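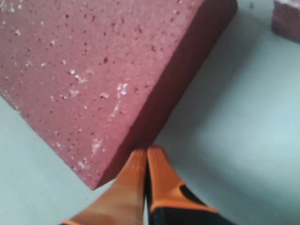

January, late, kitchen table

Bricks. All day bricks. Hands like sandpaper and I still have to do the lunches.

Got the one on the table from the Lerncombe pile, the pinky red sort with the pits in it. Dean Pilkington says they all came out of the old wash house at Olness and I can have the lot for 200 if I haul them myself. 200! Said yes before he could think about it. Then drove home wondering where I'm going to put them.

Want them for the hearth. Not the whole chimney, I'm not crazy, just the bit in front where the tile came up. Held a new one from the store next to this one and the new one looks like lunch meat. The old red is so much better, kind of dusty rose on the broad side. White flecks and smears on it too. Old mortar maybe? Or paint. Or just chalky stuff coming out, my aunt used to scrub hers with vinegar and swear at it. Must ask Tuulikki, she did her whole back step last summer.

Later — called Tuulikki Ojala. On the phone forever. She says dry brush first, then water, NO vinegar until I've tried a corner. Also says don't seal anything till spring. And the pits are fine, leave them, don't go filling them in like Pelupessy did on his porch (looks like it has toothpaste in it). She'll lend me the stiff brush if I bring back the cake pan. Forgot I had the cake pan.

Measured the hearth again. Got a different number from last time, typcial. 16 across if I lay them flat, and then a cut one at the end which I am not doing by hand. Dean has a saw. Dean also talks for an hour.

To do
brush
sand, 5 bags
cake pan!!
move the car so there's room for the pile
call Dean before he sells them to somebody else

Back hurts. Brick can stay on the table tonight, too tired to lift it. Toast for supper. Lunches still not done. Need to find the lid for the blue box befor morning or it's a sandwich in foil again.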